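Sound check for a wedding reception in a single room, two speakers on stands, one wireless microphone. Written for the Pivdale hall; adjust for other rooms.

## 1. Before load-in

Ask the venue which sockets share a circuit. Put sound on one and lighting on another. If they must share, run all sound equipment from a single distribution board, so that mixer and speakers have the same earth.

Allow 80 minutes from the van door to the first guest.

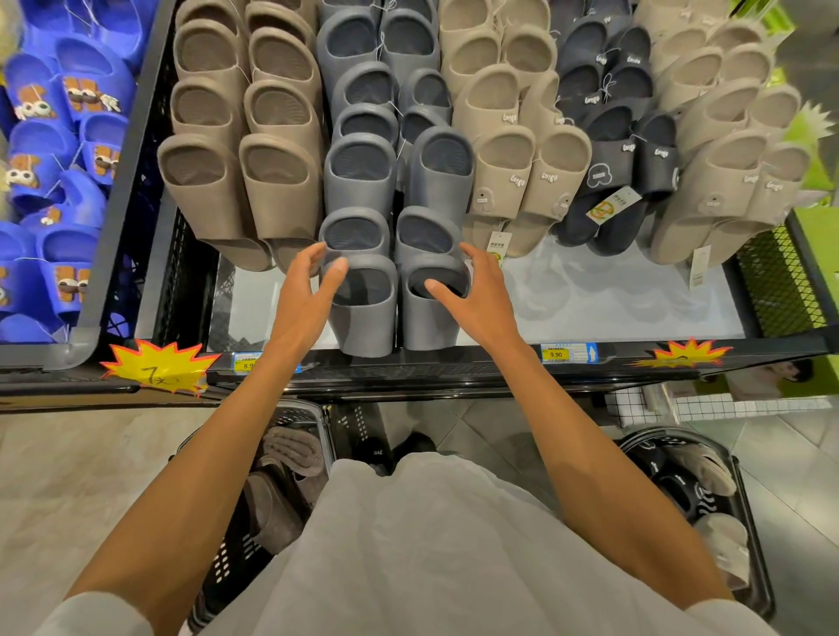 *Slides on the shop rack, grey pair in the middle.*

## 2. Speaker placement

1. Set both stands forward of the microphone position.
2. Raise the cabinets until the horns clear the heads of standing guests.
3. Angle each cabinet slightly inwards, towards the back third of the floor.
4. Tape cables flat along the wall. Do not cross a fire exit.

Keep at least 5 metres between the nearest speaker and the top table. Older relatives are usually seated there and will ask for it to be turned down during the meal.
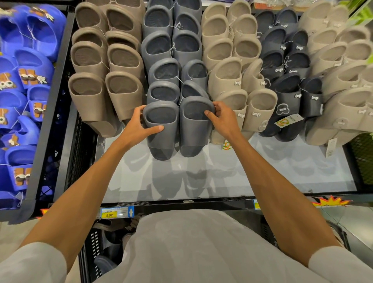
*Dark grey slides, one in each hand.*

## 3. Gain structure

Turn the amplifiers or powered speakers on last. With the mixer faders down:

- Play the loudest track of the set and bring up the channel gain until the meter peaks just below the clip light.
- Set the channel fader to unity.
- Raise the master until the room is at dinner level. Mark this point with tape.
- Raise it again to dance level. Mark that too.

An empty room sounds louder and brighter than a full one. Expect to add a little treble once guests are in.

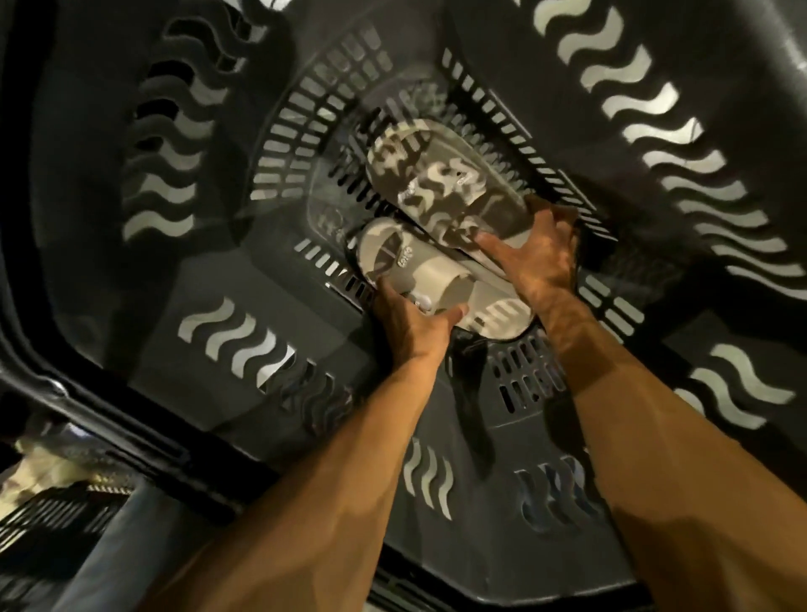
*Beige slides in a dark basket.*

## 4. Speech microphone

Engage the low-cut filter. Speak at normal volume with the microphone 20 cm from the mouth, then walk the whole area the speakers may use, including behind the top table. If it rings, find the frequency with a narrow boost on the equaliser, then cut there. Three cuts are enough; beyond that, move the stand.

Fit fresh batteries after the check and before the speeches. Mute the channel whenever the microphone is put down.
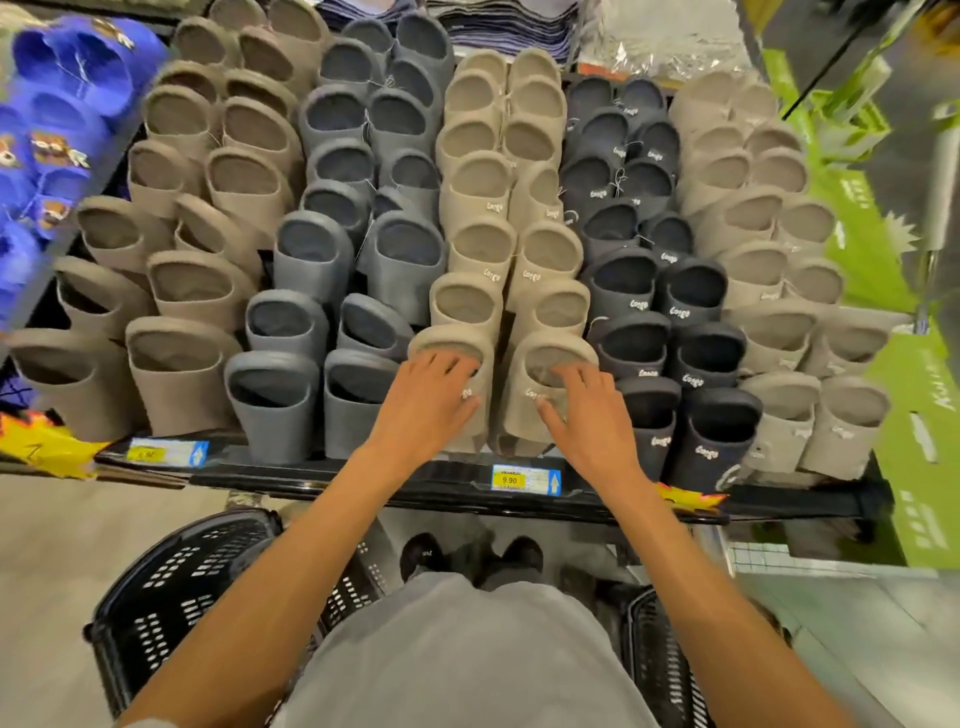 Rogelio Bañez writes that he would swap the order of sections 3 and 4, as the speeches come first and a late start always eats into whichever check is left. He also scans for a clear radio channel a second time when the band's own wireless packs are on.

The order can be swapped if the master marks are rechecked afterwards. The second scan is worth doing in any case.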